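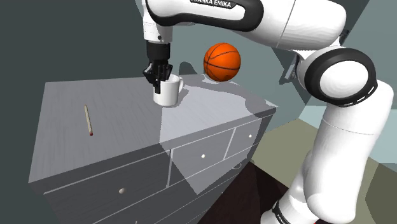

Home | Blog | Archive | About me | Contact

Sunday at the Flatano open day

I almost didn't go, because parking at Flatano is awful, but Radwa talked me into it and I'm so glad she did! We got there right at opening and headed straight for the simulation demo (my pick, obviously).

Marcelino Leite was running it on a big screen. Before the real arm gets to try anything, they practice it on the computer - one mug, one basketball, one match on top of a chest of drawers, and the arm has to go for the mug. He said they do 2,000 tries a night, with the light and the objects moved a little every time. I asked if it ever goes for the ball and he laughed and said come back in March.

Then he let me pick where the match went for the next run. I put it way over on the left, far from everything, and Radwa said I was being too nice. Fair!

The line for the real arm was 50 people deep by then, so we had coffee instead (good coffee, sad muffins). I'm going back for the evening talk by Jaqueline Salinas if I can get a seat.

Print this page | E-mail this to a friend

Last updated: Sunday, 9:40 p.m.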